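Chapter 4
Water in the Home

Learning aims

By the end of this chapter you should be able to describe how cold water reaches a house, name the main parts of a domestic supply, and explain the difference between a direct and an indirect system.

4.1 From the main to the tap

Most towns get their water from a reservoir, a river or a borehole. It is cleaned at a treatment works, then pumped through large pipes called mains. A smaller pipe, the service pipe, branches off and carries water to each building.

Take the small town of Undard. Its reservoir at Mirkent supplies more than 2,000 homes, and the oldest main still in use is 19 kilometres long. When Suryani Oei surveyed the town's plumbing in September, she found that many of the older houses still had a storage tank in the loft, while the newer ones on the Geltville estate had none.

In a direct system, every cold tap is fed straight from the rising main. In an indirect system, only the kitchen tap is. The rest of the water goes up to the tank and comes down again by gravity – so the pressure upstairs is often lower.

Pipes are joined with fittings. An elbow turns a corner, and a tee lets one pipe branch from another. Taps are fixed to the end of a branch, usually by a threaded joint.

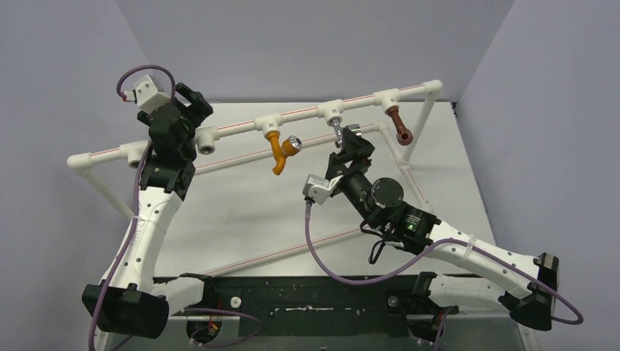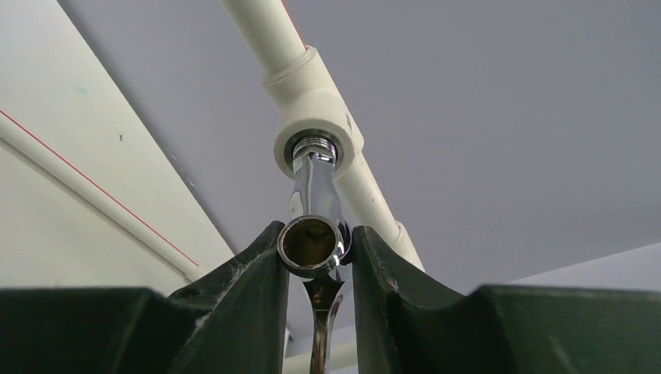
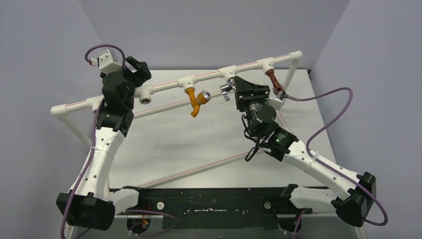
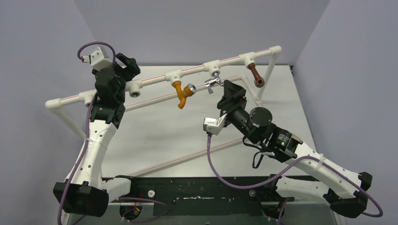 Why does the flow from one tap drop when another is opened?
Both taps share the same supply pipe. Opening the second tap lets more water through the pipe, and more pressure is lost to friction on the way, so less is left to push water out of the first. A wider pipe reduces the effect.

4.2 Stopping the flow

Every home should have a stop valve where the service pipe enters the building. It is often under the kitchen sink. Turning it clockwise closes it. A valve left untouched for years may seize, and it is worth opening and closing it now and then.

Key words: main, service pipe, rising main, stop valve, elbow, tee

Activity 4A
Find out where the stop valve is in your home. Draw a simple plan showing the valve and each cold tap, and say whether you think the system is direct or indirect.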